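Math & Numbers > Threads

Home | Topics | Threads | Puzzles | About

A thread on casting out nines, the old way of checking arithmetic. My grandmother used it on grocery bills and I still use it on invoices. It takes a few seconds once you have it.

Start with the digit sum. Take any whole number, add up its digits, and if the answer has more than one digit, add those up too. Keep going until you have a single digit. 76 gives 7 + 6 = 13, then 1 + 3 = 4. So 76 comes down to 4.

1,167 gives 1 + 1 + 6 + 7 = 15, then 1 + 5 = 6. So 1,167 comes down to 6.

If you land on 9, treat it as 0. You can also skip any 9 you see along the way, and any pair that makes 9, like the 4 and 5 in 1,459. That's where the name comes from. 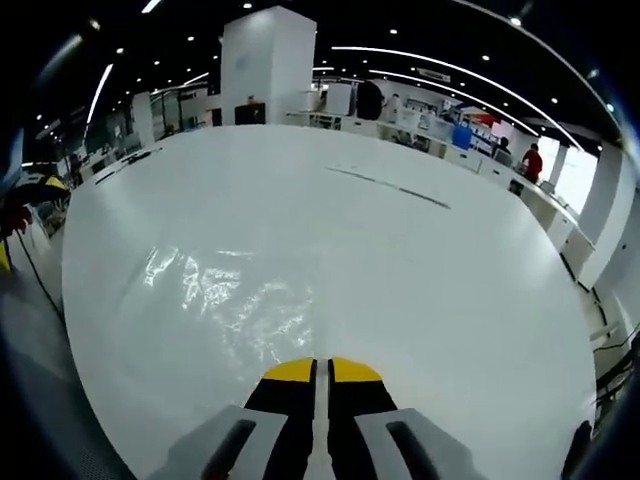 Now the check. Say you multiplied 1,167 by 76 and got 88,692. The two numbers came down to 6 and 4. Multiply those: 24, and 2 + 4 = 6. Your answer should also come down to 6.

8 + 8 + 6 + 9 + 2 = 33, and 3 + 3 = 6. It matches.

Suppose you had forgotten a carry and written 88,592. That adds up to 32, which comes down to 5. You needed 6, so something is wrong and you go back over it.

Addition works the same way. 1,167 + 76 = 1,243. The first two come down to 6 and 4, which add to 10, then 1. And 1 + 2 + 4 + 3 = 10, then 1. Good.

Why it works: 10 is one more than 9. So is 100 one more than a multiple of 9 (99), and 1,000 (999), and so on. When you divide by 9, a digit leaves the same remainder whichever column it sits in. The digit sum is just the remainder after dividing by 9.

And remainders can be added and multiplied in place of the numbers themselves. That part is worth trying by hand with small numbers until you believe it.

What it misses: swapped digits. Write 88,962 instead of 88,692 and the sum is still 33. People swap digits all the time, so this is a real hole. It also misses an extra zero on the end, or any error that is a multiple of 9.

For swaps, cast out elevens. Go from the right and alternate plus and minus. For 88,692 that is 2 - 9 + 6 - 8 + 8 = -1. Add 11 and you get 10.

1,167 gives 7 - 6 + 1 - 1 = 1. 76 gives 6 - 7 = -1, or 10. Multiply 1 by 10 and you get 10. It matches. The swapped version, 88,962, gives 2 - 6 + 9 - 8 + 8 = 5, so it fails.
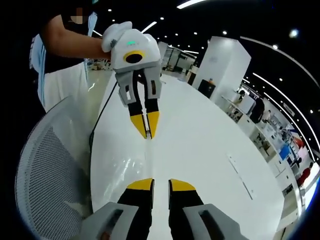
Elevens also catches a swap anywhere in the number, as long as the two digits are different and next to each other. Swap two digits that are two places apart and it says nothing, same as nines. If you want something to picture, think of left and right hands. A white glove on the right hand is a different thing from a white glove on the left, and elevens can tell those apart. Nines only knows there is one glove.

I worked through nearly 2,000 lines of old practice sums from a Derkemska workbook last April using both checks. The answer key had 3 mistakes. Nines caught two of them. The last was a swap and only showed up with elevens.

Division: turn it around. If a divided by b is c with remainder d, then b times c plus d should be a. Check that line with nines.

Decimals: ignore the point, check the digits, and place the point separately. Neither check is a reliable guide to where the point goes.

Someone asked if there is a version for sevens. There is, but it needs a pattern of multipliers (1, 3, 2, 6, 4, 5, repeating from the right) and I can never do it faster than redoing the sum.

Next thread will be square roots by hand, the long way, with the digits in pairs.

Related threads
Why the Kestitz puzzle has two answers
Multiplying by 11 in your head
The Ocampo grid and how to fill it
Reading the Sitwood tables
Leap years and remainders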